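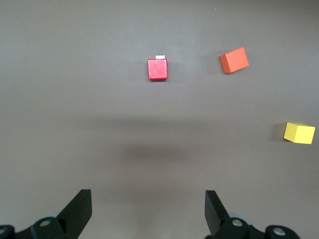
How many examples does a robot arm need before it can pick something up by itself?

More than you'd like and fewer than I feared, and it depends a great deal on how different those examples are from one another. My first batch was 148 goes at the same job, and what I got for my trouble was an arm that could do that job beautifully so long as everything was within a thumb's width of where I always put it. Move things across the table and it reached for the old spot, very politely, and closed on thin air.

I've been meaning to write this up since August, when Rocío talked me into giving it a try (she had been at it for a while already and made it sound like knitting, which in some ways it is). The idea is simple enough. You steer the arm through the task yourself, the computer saves what the wrist camera sees along with how the joints moved, and then you do it again. And again! When you have a good pile you hand it over to the learning program, go to bed, and find out in the morning what it made of it all.

For the second batch I was much stricter with myself about being untidy. I am a straightener by nature – pictures, cutlery, other people's bookshelves – and my hands kept wanting to line the blocks up. So now I shut my eyes and give them a gentle shove before each go, and whatever I get is what I get. Red, orange and yellow, turned any old way, some close together and some so far over that the camera hardly catches them. I start with the gripper wide open every time, which was Min-kyu's advice. He said that if the start of each example is muddled, the arm learns to be muddled too, and I've come round to thinking he was right.

The light has been the other thing. I do most of this at the weekend, and between breakfast and lunch the shadows creep right across the table. I used to pull the curtains. Then Ha-neul asked me what I planned to do about the arm's own shadow, which goes wherever the arm goes, and I had no answer to that, so the curtains stay open and the shadows go in with everything else.

I also keep the clumsy ones now, within reason. If I come down a bit crooked and have to back off and try again, that stays in, as the arm will need to know how to do the same. If I knock a block on the floor or the phone rings halfway through, out it goes.

As of this morning, Saturday, October 5, 2019, the second batch stands at 169, and I had to throw away 8 from the last sitting when I noticed the recording had carried on while I was making tea. I'll train on the lot tonight. Rocío wants me to try stacking next, two blocks to begin with, and I've told her I'll think about it once I've seen how it gets on with the yellow one.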